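## 4. What We Saw at the Arkville Open Day

I should say up front that I went to the open day thinking I'd stand at the back and take notes, and I ended up on my feet next to the table for most of the afternoon! We had 400 people through the doors in June (the Drurmont lab next door had its own thing going, so plenty of them wandered over by accident), and the pouring demo was by far the loudest corner of the building.

### 4.1 The pouring station

We kept the task simple on purpose. Visitors got to pick where things went on the table, within a taped limit we'd agreed on beforehand, and then the Dauda controller had to deal with whatever they'd come up with. Kids were much meaner than adults. One girl spent a good two minutes nudging a cup back and forth until she was happy with it, and then she stood with her arms folded and waited.

Figure 3 has one of the layouts, with the cup well toward the near edge and the bottle over on the right, its cap off. I like this one because it puts the two arms in very different positions: the right gripper is already close to the bottle, while the left one still has a fair bit of table between it and the cup.

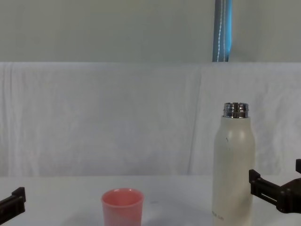

**Figure 3.** Pouring station with the pink cup, the open insulated bottle, and both grippers.

### 4.2 What people asked

Sorcha Morrison ran the question desk and wrote down everything, bless her, so we have 83 questions to work from. I'd expected most of them to be about jobs. A few were, but the biggest group by a mile was about spilling: how much, how often, and who mops up. People also wanted to know if the arms could tell a full bottle from an empty one before lifting it (they can't, with the setup we brought).

We logged 22 visitor layouts in enough detail to replay them later, and those went into the Cloltville set with our own lab runs, which brought it to 1,315 in total. It's a small slice, I know, but the visitor layouts look different from ours. We tend to put the cup in a nice comfortable spot without thinking about it, and visitors go straight for the edges and corners. I've started doing the same in my own sessions, and Section 5 goes through how the controller handled both kinds of layout.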